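Comparing two parallel grippers on thin-stem objects
Zollesus bench notes, part 3
24/02/2018

Most gripper comparisons use blocks and cups. Both are forgiving. A thin stem is harder: it rolls between the fingers, bends under its own weight, and gives the camera very little to work with. The procedure on this page uses dried stems and a pair of vases to compare two finger sets, or one finger set under two controllers. It assumes you already have two arms on a shared table and can jog both of them.

What you need

Two arms with parallel grippers, mounted on opposite sides of the table.
Two vases, one low and wide, one taller.
A mixed bundle of dried and artificial stems. Include at least one wheat stalk and one soft item such as a pompom ball.
A controller that logs finger position and motor current. We used the Reddy controller on both sides, firmware unchanged.
A head camera with a view of both grippers.

Setting up the table

Clear the work area and place the low vase slightly farther from the head camera than the tall one. Keep enough space between them for one open gripper to pass without touching either rim. Record both vase positions in the table coordinate system. If you swap finger sets later, the vases go back to the same coordinates.

Put the bundle in the low vase. Leave the tall vase empty at the start of each trial.

Set both grippers to a horizontal approach, fingers fully open, facing each other across the vases. Check the cable loop at each wrist by rotating the last joint through its full range by hand. A tight loop pulls on the wrist and shows up in the current log as a false contact.

Home both arms and save the pose as START.

Running a trial

1. Load START and wait for both arms to report idle.
2. Command the selected arm to the stem, with the fingers above and below it.
3. Close at the lowest force setting. Log finger position when motion stops.
4. Lift along the axis of the stem. Pulling sideways drags the rest of the bundle.
5. Move to the tall vase and lower the end of the stem into the mouth.
6. Open, retract along the approach line, and return to START.

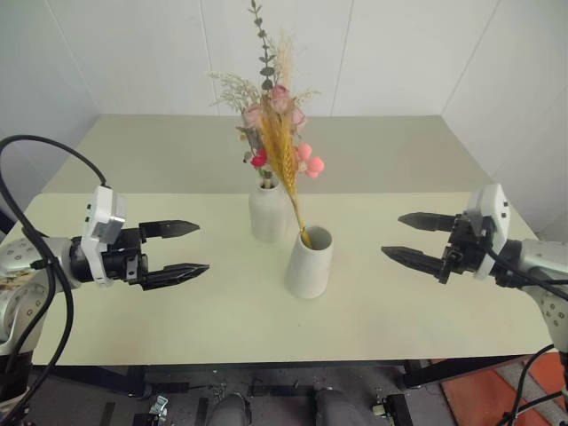 Both grippers open, wheat stalk leaning from the bouquet into the front vase.

Score each trial as complete, partial, or failed. Complete means that the stem stands in the tall vase with no support from the bundle. Partial means that its lower end is inside the rim but the upper part still rests on other stems. Failed covers everything else, including a tipped vase.

Repeat until you have the same number of trials on each arm, then exchange the finger sets left to right and run the series again. Skipping the exchange leaves you unable to separate a finger effect from a calibration offset in one arm.

Results on our bench

Our first series used Nuvwood toothed fingers on both arms. The second replaced one pair with Uscombe flat pads. We logged 3,488 closing events in total, of which 295 were rejected for missing current data.

The toothed fingers held the wheat stalk more securely during the lift but released it less cleanly. Fibers caught between the teeth, and the stem shifted on opening. The flat pads released well and allowed more roll. On the pompom balls the difference was small.

Settling time mattered more than we expected. With a wait of 700 ms between closing and lifting, slips on the flat pads dropped noticeably. Shorter waits gave inconsistent finger positions in the log.

Common problems

Finger position reads closed with a stem in the grip: the stem is thinner than the position deadband. Lower the deadband before raising the force.

Vase moves on insertion: the approach is too low. Raise the waypoint over the rim and reduce the descent speed.

Camera loses the stem against the bouquet: take the pose estimate from the lower, bare part of the stalk and ignore the head.

The series with rubber-coated fingers is planned for September. The log format will stay the same.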